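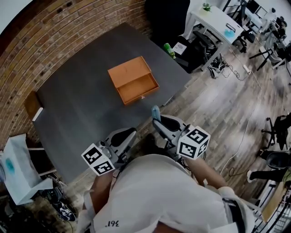

Last changed: 2026-01-07 by T. Chala

Robot Learning Practical - handout 5, collecting demos with the hand grippers

Read before you come to lab. Bring the Notelier notebook, not loose paper.

Task this week: drawer box. Orange cardboard one, tray with the inner drawer. One demo = drawer closed, open it, let go, hands back to start. Then stop recording. Closing it is a separate task, don't mix them in one file.

Grippers. One per hand, two marker cubes on top of each. The cubes are how we get the gripper pose, so if they're hidden from the head camera the pose is junk. Things that hide them: your own wrist, leaning too far over the table, the other gripper crossing in front. Keep elbows low. Look at the box and not at the screen!

Black pads are the contact part. Don't pinch the box wall hard, it's cardboard and it dents.

Before recording
- straps snug, not tight
- box on the gray table, drawer side towards you
- chairs pushed back, mind the cables on the floor
- cube check in Proris (all faces you're showing should light up green, if one flickers wipe it)
- say your group name out loud at the start of the file

During
Go slower than feels natural. Pause a beat when the pads touch the drawer and agian when you let go. Those two pauses are what we cut on later. If you fumble, keep going and mark it F in the notebook. Fumbles are useful, deleted files are not.

After
Copy to the Rivdale folder, group name then take number. Old numbering stopped at 394, so carry on from 395. Don't restart at 1, the Endale script overwrites without asking and we lost a whole afternoon in July that way.

Write up (half a page, due next lab):
Where did your tracking drop out, and what were your hands doing at the time? Would a policy trained on your takes open the drawer if the box was turned a bit? Why / why not. Sketch the box and mark where you gripped.

Grading is pass / redo. Missing notebook pages is a redo.

Room code for the lab door is 2602. Questions to Tsehay Chala, after class is best, I dont read mail during labs.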